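Rangez-moi ça

Tribune

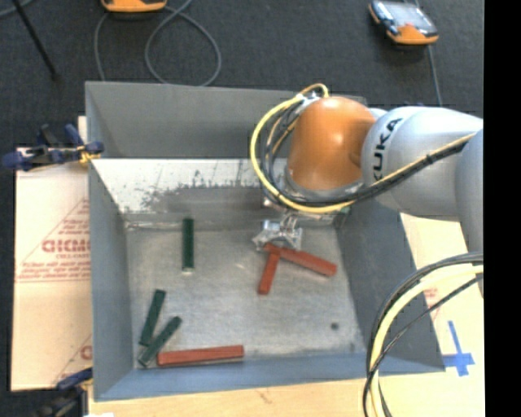

Blocs verts et rouges dans un bac gris.

On m'a encore demandé de trier. Cette fois c'était la bibliothèque de ma tante, quatre murs, un couloir, et les toilettes aussi. Classer par quoi ? Par auteur, par taille, par couleur comme sur les photos de magazine ? J'ai dit oui trop vite. J'y suis restée un mois de juillet presque entier et j'en ressors avec une opinion, que voici, écrite vite parce que le train part à 17 h.

Le classement est une violence douce. Voilà. Je le pense, je l'assume, et je continue quand même à classer mes factures.

Ma tante avait mis un traité de jardinage à côté d'un roman policier. Pourquoi ? Elle les avait lus le même hiver, celui de la jambe cassée. Sur l'étagère du bas, des guides de voyage pour des pays où elle n'est jamais allée, et juste à coté les lettres de Catrin Ellis, son amie de pension, pliées dans une boîte à gants. Moi j'arrive, je sépare. Jardin avec jardin, policier avec policier. Les lettres dans une chemise « correspondance ». Et l'hiver de la jambe cassée n'existe plus nulle part.

On me dira : au moins on retrouve les livres. Oui. Moi, je retrouve. Elle retrouvait déjà.

Même histoire au bureau. Chez Jukolham, où j'ai travaillé deux ans à la documentation, on nous a livré un plan de classement avec 88 rubriques. Quatre-vingt-huit ! Pour une maison qui vendait des pièces de volets roulants. Meinir Humphreys tenait les archives papier depuis toujours, elle a regardé le plan, elle a demandé où allaient les réclamations qui étaient aussi des commandes. Silence. Un client mécontent qui rachète, ça n'entre pas dans une arborescence. On a créé « Divers ». Au bout de six mois, Divers pesait plus lourd que tout le reste et c'était le seul dossier où les gens allaient chercher quelque chose.

J'aime Divers. Je voudrais qu'on réhabilite Divers. Un tiroir de cuisine avec de la ficelle, des piles, une clé dont on ne sait plus la porte, c'est un tiroir qui marche.

Je ne fais pas l'éloge du foutoir, attention. Une pharmacie, on la range. Les produits ménagers, loin des enfants, évidemment. Et j'ai connu l'inverse, un appartement où il fallait déplacer 13 cartons pour atteindre le compteur électrique — le mien, à Rorndale, l'année où j'étais partie enseigner le français là-bas. Rien de poétique là-dedans. J'ai eu froid et je n'ai pas trouvé mes chaussettes.

Mais entre la pharmacie et les cartons il y a tout le reste, c'est-à-dire presque toute la vie, et c'est là que l'industrie du rangement s'est installée. Les boîtes transparentes. Les étiqueteuses. Les paniers assortis pour mettre d'autres paniers. Une amie, Neelam Bajpai, a payé une consultante pour trier ses placards. Nearly tout est parti, pardon, presque tout (je corrige des copies d'anglais en même temps). Trois semaines plus tard elle rachetait un moule à tarte. Le même.

Et puis la morale. Parce qu'on ne vous dit jamais simplement « c'est plus pratique ». On vous dit que vous irez mieux. Que votre tête est comme votre entrée. Mon entrée a des bottes, un parapluie sans toile et le courrier de l'ancien locataire. Ma tête va bien, merci.

Ce qui me gêne surtout, c'est qui décide. À l'école on sépare les bavards, à la bibliothèque municipale on a retiré la table « en vrac » où Akinyi Kioko posait chaque matin ce qui lui tombait sous la main. Un manuel de plomberie, de la poésie, un album sur les loutres. J'y ai pris des livres que je n'aurais jamais demandés à personne, faute de savoir qu'ils existaient. La table a été remplacée par une borne. La borne propose des titres « proches de vos lectures ». Proches ! Je ne veux pas du proche, j'ai déjà lu le proche.

Il faudrait des lieux mal rangés exprès. Des brocantes, des marchés, des tables en vrac. Des journaux ou l'on tombe sur la météo en cherchant les mots croisés.

Pour la bibliothèque de ma tante, j'ai fini par demander. J'aurais du commencer par là. Elle voulait seulement qu'on dégage les toilettes, à cause de l'humidité. Le reste, elle le remettra comme avant, m'a-t-elle dit, ça lui fera ses soirées d'automne. J'ai laissé les lettres sur l'étagère du bas, contre les guides. Le train est à quai, je file.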